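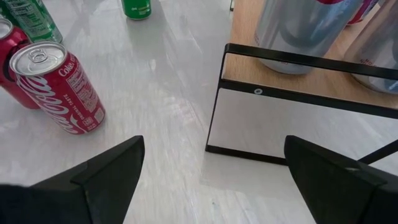
Robots on the restocking shift: a study of the Vukasmont depot
Project report, final-year module in Work and Technology

1. Background

Vukasmont supplies drinks and snacks to staff kitchens and small shops from a depot in Asdale. Until last June all the shelf trays were filled by hand. The firm then put in 3 robot arms, bought through a supplier called Hakala, to move cans from the packing tables onto the racks. My project looks at what this changed for the people who work there. I spent two weeks at the depot and spoke to staff on both shifts.

2. The work before

A normal shift meant filling 300 trays. Staff told me the lifting was light but constant, and that sore wrists and shoulders were the usual complaint. People swapped places every hour by agreement, although this was never written down. The job could be learned in a morning, and many students took it for the summer.

3. The work now

The arms pick single cans with a two-fingered gripper and place them on the rack shelf. They work from a camera near the gripper, so lighting matters a good deal. Glare from a glossy tabletop was mentioned by nearly all the operators, and on the late shift they pull the blinds down at 4 pm.

Staff now set out the cans, watch the screens and step in when an arm stops. Mixed orders cause the most stops. Cans standing close together are harder for the gripper than cans with space around them, and operators have learned to spread them out. This is extra work that was not in the plan, and it does not appear in the job description.

In the week I looked at the logs, the arms placed 3,142 cans. The target set by the firm was 1,000 a day over five days, so they were well short of it. The supervisors put this down to mixed orders.

4. What staff said

Most people said their wrists felt better. Several also said the day was longer and duller, with more standing and less talking, as the tables are now further apart. Two older workers liked the new job and had asked for more training. Others felt they were being blamed for stops they could not prevent – the screen logs each stop under the name of the operator on duty.

The firm has cut no jobs so far, but it took on no summer students this year.

5. Comparison

Bernska, a smaller depot I visited for one day, uses the same kind of arm but lets operators choose which orders go to it. Staff there send single-flavour orders to the arm and do the mixed ones by hand. They seemed more at ease with the machine, though one day is too short to say much.

6. Suggestions

Vukasmont could log stops by order type and leave out the operator's name. Setting out cans should be counted as part of the job and given time on the rota. I would also like to see the hourly swap brought back, between the screens and the hand-packing table.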